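Ultuveo / Zuleck / README

Home Files Build notes Wiring Issues Licence

# Zuleck: a two-finger gripper arm, built in a shared workshop

Zuleck is a small robot arm with a camera at the wrist. I build it in the shared workshop where I rent a shelf and half of a bench.

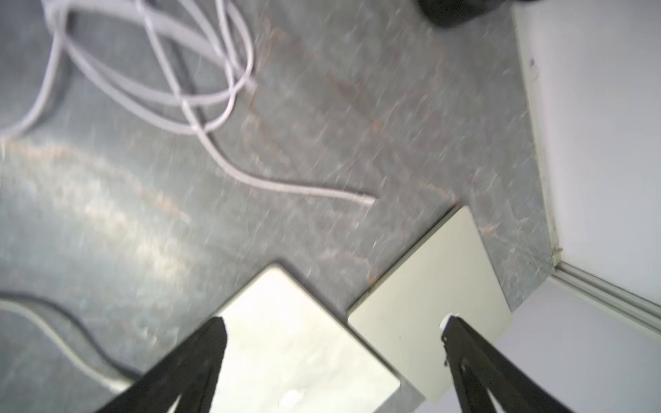
The repository has the drawings, the control program and the recordings I have made so far. I wrote this page first for myself and later made it longer, when Ottmar Janssen wanted to build the same arm and had many questions. English is my third language, so please write to me if a sentence is not clear. I prefer to correct the sentence than to have someone drill a hole in the wrong place.

Maintainer: Ostap Zinchenko
Last large change to this page: March 6, 2021

## What is in the repository

- `drawings/` contains the parts as flat drawings and as solid models. The file with the word "old" in its name is the first wrist. Do not print it.
- `control/` contains the program that moves the arm and the small program for the hand controller.
- `recordings/` contains the index of the recordings and a script to fetch them. The recordings themselves are too large for this place.
- `notes/` contains my diary of the build. It is partly in Ukrainian. Ottmar translated the pages about the wrist.

## State of the project

The arm works when I drive it by hand. It does not yet do anything alone that I would show to a guest. I have trained one small model on the recordings, and it moves towards the correct thing more often than away from it. Picking up is weak.

The gripper is the best part of the machine, and the base is the worst. If you want to copy only one thing, copy the gripper.

## The parts

### Base

The base is a steel plate with four rubber feet. On a bench I fix it with two clamps. On a floor the clamps have nothing to hold, so I put a bag of sand on the back of the plate. The bag should lie behind the first motor and not beside it, because beside it the bag touches the motor cable when the arm turns to the left.

I wanted to make a wheeled base in October and even bought the wheels. They are still in their box. With wheels the arm would move itself backwards each time it pushes on something, and I had no good idea for a brake.

### Arm

The links are square aluminium tube. The motors come from a Beva kit which a member of the workshop sold to me, and I do not know if the same kit can still be bought. Any motor of similar size will fit after you change the hole pattern in the drawing `link_mount`.

The second joint carries the most weight. In the first version it became too warm after a long session and then lost its position. I added a spring across the joint, taken from an old desk lamp, and now the motor does less work. The spring has to be hooked from the inside. From the outside it can jump off, and it makes a very unpleasant noise when it does.

### Gripper

The gripper has two black fingers which are narrower towards the tips. I print them solid, with the layers along the length of the finger. When I printed them standing up they broke at the root, always at the same layer.

Both fingers are driven by one motor through a pair of gears. They close at the same speed, but not perfectly: there is a little play in the gears, and you can feel it if you hold one finger and move the other. The control program closes the fingers a little more than the calculated distance to take out this play. The value is called `squeeze` in the settings. Start with a low value. With a high value the motor pushes all the time and the fuse will go.

### Wrist camera

The camera sits at the wrist and looks down between the fingers. This position was a long discussion with Ottmar, who wanted it on a pole beside the base. A pole gives a calmer picture. But the arm hides the object exactly when the fingers arrive at it, and that is the moment I need to see.

The price of the wrist position is blur. When the wrist turns fast, the picture is soft, mostly in the evening when there is less light. I made the exposure time shorter and the picture became dark, then I made it a bit longer again. The present setting is a compromise and I am not fully happy with it.

The fingertips must be visible in the picture. If you mount the camera and see no fingers, it is turned too far outwards. Loosen the two small screws under the holder, turn the camera, and tighten them in turns, a little on each side.

### Hand controller

The controller is a smaller copy of the arm without strong motors. You move it with your hand and the large arm follows. The joints have small sensors from Sarpong, ordered as one bag of mixed seconds. Some were bad. Test each sensor before you glue it. I glued first and tested after, and the elbow had to be cut open with a knife.

## Before the first movement

1. Put the arm in the rest position, folded, with the gripper pointing down.
2. Connect the controller first and the motor power second.
3. Run `check_joints`. It prints one line for each joint. A line with the word `jump` means a bad contact or a bad sensor.
4. Hold the controller in the same position as the arm. The program refuses to start if the difference is too large, but it is better not to depend on this.
5. Keep one hand at the power switch. The switch should be placed where you can reach it without passing over the arm.

If the arm shakes at rest, lower `gain_shoulder` in small steps. If it then becomes lazy and arrives late, you have gone too far.

## The recordings

There are 1,204 recordings in the index. Of these, 1,000 are for training and the other ones are kept apart for testing. I chose the test ones by session and not one by one. If two recordings are made in the same session, the light and the floor are the same, and a model can look better than it is.

The tasks are written in the column `task`, in short plain sentences, for example "move to the object on the floor and stop" or "push the box to the wall". I tried to use the same words for the same task, but in the earlier sessions I did not have this discipline. Ottmar cleaned the column once. He found 21 ways in which I had written the same instruction, and sent me the list without any comment.

Each recording has these parts:

- the pictures from the wrist camera, in order
- the joint positions of the arm
- the joint positions of the controller
- the opening of the gripper
- a text file with the task and my remarks, if I had remarks

The times of the pictures and the times of the joints come from two different clocks. The script `align` brings them together. Please use it. The difference is small at the start of a session and grows slowly.

### Known problems in the recordings

Fast wrist movements give blurred pictures. I have not removed them. A model that will see blur in use should also see it in training, in my opinion. If you want only the sharp ones, there is a column `sharp` with a simple score.

Shiny objects are difficult. Metal surfaces reflect the lamps, and the same surface can be nearly white in one picture and grey in the next. I did not correct this with software.

Loose cables on a floor are also difficult, for the model and for me. A thin cable has almost no height, and the fingertips meet the floor before they are low enough to close on it. I changed the fingertips 3 times for this reason. The shape in `drawings/` is the last one.

In some sessions the zero of the gripper was wrong by a small amount. These rows have `grip_zero` set to `no`. You can use the pictures without worry, but do not trust the opening values.

The column `operator` has only two values, `oz` and `oj`. We drive differently. I am slow and stop often, and Ottmar goes in one movement and corrects at the end. I have not measured if this makes a difference for training.

### What they are not good for

Please do not use the recordings to judge how strong or exact the arm is. There is no force sensor, and the joint positions include the play of the gears. They also come from very few rooms with one kind of camera, so a model trained on them will probably be confused in your kitchen.

## Privacy

I looked through the recordings before I put them in the index and took out those where a face or a letter with an address could be read. If you find one that I missed, send me its number. I will take it out first and discuss after.

## Licence

Drawings and recordings may be used and changed by anyone, also for paid work, if you name the project. The control program has its own licence file in `control/`, because part of it comes from an older program of Ottmar and he wished to keep the same terms.

## Things I still want to do

- A second version of the base, heavier, without the sand bag.
- A cover for the gears of the gripper. Dust from the saw goes into them and they become loud.
- A better lamp near the wrist. I tried a ring of small lights, but the reflections became worse.
- Translate the rest of the diary.
- Write down the cable lengths. Until now I have only cut each cable a bit too long and tied up the rest.

## Contact

Use the issue list for faults in the drawings or in the program. For a question about parts, please say which motor and which camera you have, and add the text that `check_joints` prints. I answer mostly in the evenings. Ottmar reads the issues too and is usually quicker with anything about the controller.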